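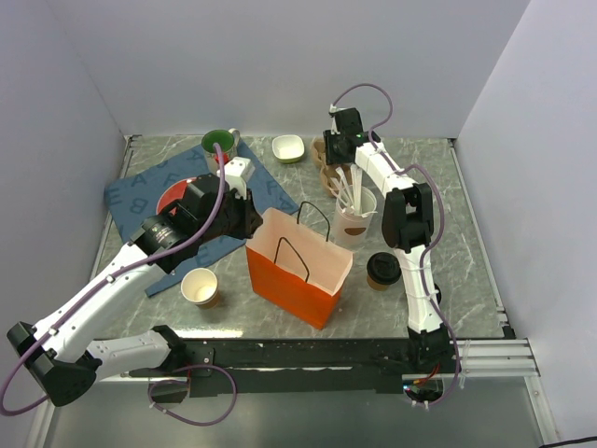 Two-arm station, packing task with the orange bag and table items.

Fault reviewer wanted, Dendlow test hall (fixed term, May start)

We need one person to find out why our two-arm packing stations stop when they shouldn't, and why they sometimes fail to stop when they should. The second part worries us more.

In the last test period the stations logged 3093 runs. The software marked 48 of them as protective stops and called the rest normal. We don't believe it. When two of our technicians watched a batch of recordings marked normal, they found grippers closing on nothing, a cup pushed along the table by a forearm, and one arm that kept pulling after its cable had caught on the elbow. That last run was scored as a success.

The supplier's view is that the cable fault was an operator error and has been fixed by an update. Perhaps. We were told much the same about the previous update, and the report that came with it didn't say how the fix had been tested. You will have both reports on your first morning.

What you will do
Go through some 2428 recordings from the Skurkevmont stations and check the label on each against what the arms did.
Write down every snag, slip, dropped item and late stop, with the time it happened.
Check how the cables are tied and routed on each arm before a session, and refuse to start if you aren't happy. You will have the authority to do this in writing.
Try to bring the cable fault back on purpose, at low speed, with a second person at the stop button.
Report to the Petlow safety desk, outside the team that builds the stations.

What we want
Experience with machinery faults, from any trade. Lift repair, print, packaging lines and farm equipment would all do. A robotics degree is fine but won't move you up the list. You should be able to write a plain paragraph and be willing to put "cause not known" at the end of it. We have had enough reports that guess.

What we can't promise
That you will find one cause. It may be the cables, the joint limits, the scoring or all of them, and the stations may be withdrawn while you are here. If that happens you will be paid to the end of the contract. We also can't promise that everyone will enjoy your findings — your contract says they can't be edited without your signature.

Hours are full time, on site, with no night work. Nobody works inside an enclosure while the arms have power, and that includes reviewers.

To apply, send a CV and one page about a fault you were told was fixed and wasn't. Mark it Alemayehu Review and hand it in at the Dendlow front desk, or use the form on our vacancies page. Interviews include an hour with the recordings.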